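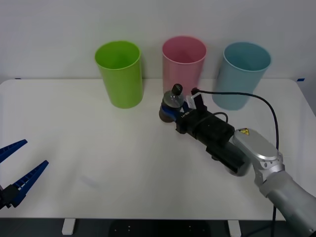

Varnine Two-Arm Table Kit

The Varnine kit is a ready table station with two robot arms, sold by Wadov for teaching labs and small development teams. It arrives in 2 crates, and the arms are already calibrated to each other before they leave our workshop. You need a flat floor, one normal wall socket and a computer with a network port.

The kit is made for work with light household objects: cups, bottles, small boxes. Typical first tasks are picking up a bottle and placing it beside a cup, or passing an object from one arm to the other. The fingers can be changed with one hex key – please switch off the arm before you do it.

What is in the delivery
Two arms with grippers and wrist mounts
White table with levelling feet
Control box and emergency stop button
Starter set of plastic cups and bottles
Varnine Desk software, licence for one station
Printed manual in English and Indonesian

Technical data
Weight of complete kit: 134 kg
Software recording formats: 11
Warranty: two years on arms, one year on fingers
Spare fingers: sold in pairs

Transparent objects
Many customers ask about clear bottles. The gripper can hold them without any special setting, but the camera software finds them less easily than coloured cups. We recommend a plain wall behind the table and soft light from the side. If detection is still weak, choose the profile "Clear" in Varnine Desk and teach the grasp by hand.

Rental
The complete station can also be rented for 1,777 euros per month, with delivery and installation included. The shortest rental is two months. If you decide to buy during this time, the first month is deducted from the price.

Questions before ordering
Please write to Hidayah Harahap in our sales office. She can also arrange a remote demonstration on any Thursday afternoon, where you may bring your own task and see how the arms manage it. Objects for a demonstration must reach us one week before – we return them at our cost.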